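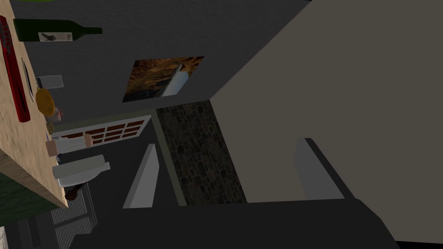
Wooden tabletops and benches — quick tips

Bits and pieces collected over the years, no particular order. Most of it works on bare or oiled timber. If yours has a hard varnish skip down to the varnish bit.

Everyday wipe
Warm water, drop of dish soap, cloth wrung right out. Go with the grain. Dry it straight after with a tea towel. No spray-and-wipe with bleach in it, it goes chalky and you'll be sanding by Christmas.

White rings
Hot mug left overnight. Try a hair dryer on low first, keep it moving. Still there? Dab of plain mayonnaise, leave it an hour, wipe off. Sounds daft. Toothpaste works too but only the white paste kind, gel does nothing.

Black rings
Different thing altogether — that's metal and water, usually the bottom of a tin. Lemon juice and salt, rub with half the lemon, rinse, dry. Might need two or three goes. Bad ones need oxalic acid from the hardware store, gloves on, window open, read the packet.

Dents
Damp cloth over the dent, iron on medium, a few seconds at a time. Wood swells back up. Doesn't work if the fibres are cut, so knife marks stay.

Grease spots
Cornflour or talc, pile it on, leave till morning, brush off. Repeat.

Sanding back
Start at 80 grit if it's really rough, otherwise go straight to 120. Finish at 180, finer than that and the oil wont soak in. Always with the grain. Vacuum, then a cloth barely damp with metho, let it dry off before you oil.

Oiling
Thin coats. Thinner than that. Wipe on, wait 30 minutes, wipe off everything that hasn't gone in. Second coat next day. I use the Dendby bench oil, used to use Virklow but the colour went too orange on pine. Do the underside as well or a wide top can cup.

Rags!! Lay them out flat outside to dry or drop them in a bucket of water. Oily rags scrunched up in a bin can catch fire by themselves.

Varnished tops
Don't oil over varnish, just sits there sticky. Soap and water, bit of furniture wax now and then. Cloudy patch is probly old polish build-up, mineral turps on a rag shifts it.

Sticky crayon, price labels, candle wax
Crayon — baby oil. Labels — cooking oil, ten minutes, scrape with an old bank card. Wax — ice cube in a bag till it goes hard, then the card again.

Wobbly leg
Tighten the bolts before you go shoving cardboard under it. Then check the floor, could be that. Stick-on felt pads come in different thicknesses, 50 to a sheet at the cheap shop and you'll use four.

More on chairs when I get to it, maybe Thursday.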